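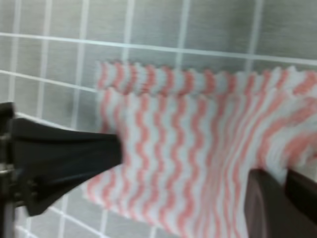 壁面タイル清拭作業 評価参加者の募集

Nuvar住環境試験室では、浴室および台所の壁面タイルを布で拭く作業について、評価参加者を募集します。募集人数は9名です。清掃業務の経験は問いません。

1. 目的
グレー系タイルと白目地で仕上げた壁面は、水滴跡と石けん成分の残りが目地際に出やすく、拭き方による仕上がりの差が判定しにくい面です。本評価では、布のたたみ方、当て方、拭く方向を変えたときの拭き残しと作業者の負担を記録し、集合住宅向け清掃手順書「Porkusska」の改訂に使用します。

2. 作業内容
(1)指定の布を水に浸し、規定の質量になるまで絞る。
(2)布をたたみ、試験壁の指定区画を上段から下段へ拭く。
(3)目地に沿って縦方向、次に横方向に拭く。目地を爪や硬い道具でこすらないこと。
(4)布の面を替え、同じ区画を乾拭きする。
(5)拭き残しの位置を記録用紙の升目に記入する。
(6)使用した布をすすぎ、広げて干す。
以上を1区画分とし、1回の参加で5区画を担当していただきます。区画の間に休憩を入れます。布のたたみ方は区画ごとに指定します。二つ折り、四つ折り、上端のみを折り返す方法のいずれかです。

3. 使用する布
布は試験室が支給します。織りの異なる複数種を使用し、無地のものと、白地にピンクの波形の縞が入ったものを含みます。柄は面の替え忘れを確認する目印として扱うため、縞の向きを記録用紙に記入していただく区画があります。私物の布、スポンジ、水切りワイパーは使用できません。洗剤は中性のもの1種のみで、希釈は担当者が行います。

4. 試験壁
試験壁は室内に固定した垂直面で、下端は床、上端は一般的な浴室の天井高に合わせてあります。踏み台は使用しません。手の届く高さを事前に測定し、届かない区画は割り当てから除外します。床面は作業中に濡れるため、滑り止め付きの室内履きを貸与します。サイズは申込時に記入してください。

5. 応募条件
・18歳以上の方
・立位での作業を休憩を挟みながら継続できる方
・手指および前腕に治療中の傷、皮膚炎のない方
・中性洗剤、綿、ポリエステルに対するアレルギーのない方
・日本語の作業手順書を読み、記録用紙に記入できる方
・色の見分けに不安のある方も応募できます。その場合は無地の布の区画を割り当てます。
利き手は問いませんが、左右の人数を調整するため、申込時に申告してください。

6. 場所および時間
会場はNuvar住環境試験室Vurnthorpe棟、1階の水まわり試験室です。実施期間は5月中、開始時刻は午前9時または午後1時のいずれかです。所要時間は受付、説明、着替えを含めて3時間とします。参加は1人1回です。開始時刻を過ぎて到着された場合、壁面の湿り条件がそろわないため、当日の参加をお断りすることがあります。

7. 謝礼
謝礼は、担当区画1つにつき885円を基準額とし、これに参加手当3,000円を加えて支払います。5区画を完了した場合の合計は7,425円です。途中で中止した場合も、参加手当の全額と、完了した区画分の基準額を支払います。交通費は謝礼に含まず、試験室の規定により別途精算します。支払いは銀行振込です。

8. 服装および持ち物
袖をひじまでまくれる上衣、濡れても差し支えない長ズボンを着用してください。指輪、腕時計、ブレスレットは作業前に外していただきます。ロッカーは施錠できます。手袋は試験室で用意しますが、素手での作業を指定する区画があります。持ち物は本人確認書類、振込先の分かるもの、着替えの靴下です。

9. 記録および個人情報
作業中の手元と壁面を撮影します。記録用紙、身長、手の届く高さ、利き手、作業後の負担感に関する回答は、氏名と切り離した番号で管理します。参加の撤回は、作業中を含めいつでも申し出ることができます。撤回後の記録は、集計に入る前であれば削除します。

10. 申込方法
試験室受付に備え付けの申込用紙、または募集ページの入力欄から申し込んでください。記入項目は、氏名、連絡先、希望する開始時刻、利き手、履物のサイズ、アレルギーの有無です。応募者が定員を超えた場合は、利き手と手の届く高さの分布を見て選定します。結果は採否にかかわらず全員に連絡します。

11. 備考
同じ試験室で実施中のNseir系列の評価(床面の水切り作業)に参加された方も応募できます。ただし、前回の参加から2週間以上の間隔を空けてください。当日の体調が優れない場合は、開始時刻の前に受付へ連絡してください。日程の振替は1回まで受け付けます。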